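Zerkeo to supply control tires for the Nindar Touring Cup from next season

Two compounds, one wet tire and a shorter order list for teams

VILLALBA - Zerkeo is very happy to announce that it has been chosen as the sole tire supplier to the Nindar Touring Cup, beginning with the opening round at Villalba next season. The agreement covers every car on the grid, from the factory-backed entries at the front to the family teams who arrive with one van, one trailer and a great deal of good humor, and it brings the whole paddock onto the same rubber for the first time in the history of the series.

It has been a long road to get to this point, and we would like to thank the many people in the championship who gave us their time, their garages and on more than one occasion their lunch while we were working out what the drivers wanted. We asked a lot of questions. We got a lot of answers, some of them at considerable volume over the noise of an engine, and we have tried to listen to all of them.

The new tire is called the Protis, and it will be offered in two dry compounds. The harder of the pair is meant for the abrasive surface at Villalba and for the hot July rounds, where teams have struggled for years to keep the rear tires alive past the halfway point of a race. The softer one is aimed at the cooler spring and fall dates, and at the shorter circuits where a driver may only get a lap or so to bring the tire up to temperature before qualifying is over. A single wet pattern will cover everything from a damp track to standing water.

Development began on the test rig and moved to the track last March. Since then, four cars lent to us by teams in the series have covered 1,785 laps between them on various versions of the Protis, and the tire that will go into production is closest to the seventh of those. It has a stiffer shoulder than the tires most teams are running today, which should help the heavier front-wheel-drive cars in long corners, and the inner edge has been reshaped to cope with the amount of camber that touring car engineers seem to love.

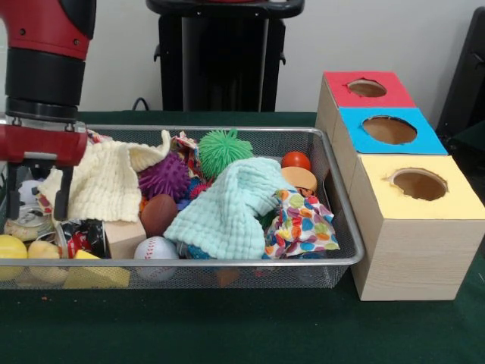 A gripper over a wire-mesh basket of soft toys, balls, cloths, blocks and crushed cans.

Teams will notice the biggest change in the way they order. At present an entrant may have to deal with several suppliers over a season, each with its own forms and deadlines, and we heard again and again that this was the least enjoyable part of going racing. Under the new arrangement each car will have one allocation per weekend, registered before the event and ready for collection at the Zerkeo truck in the paddock from 8 a.m. on the first day of running. Fitting and balancing are included in the price, and used tires can be handed back at the same place before heading home.

We expect to make roughly 4,000 tires for the first season, counting the spare stock that will travel to each round. Of these, 300 will be set aside for the two official pre-season tests, so that every team has the chance to try both dry compounds before the first race. Drivers who are new to the series, or who have moved up from karting or one-make racing, are warmly encouraged to come along to at least one of them - our fitters and engineers will be there all day and will be glad to go over pressures, camber and warm-up with anyone who would like to talk.

Teams who still have stock of their present tires may go on using them for private testing for as long as they like, but only the Protis will be accepted at official sessions once the season begins. The sporting regulations are being updated to match, with the final wording on allocation, markings and tire warmers to be sent to all registered entrants by the series office before the end of November.

Zerkeo has been making competition tires for club racing, hill climbs and rallycross for many years, and to be welcomed into a championship with such close racing and such loyal spectators means a great deal to all of us - quite a few of our own staff have been standing on the banks at Villalba since they were small. We are looking forward to seeing you there.

Order forms, the price list and the test dates are available to registered teams from the Nindar Touring Cup series office. Media requests should be sent to the Zerkeo press office in Villalba.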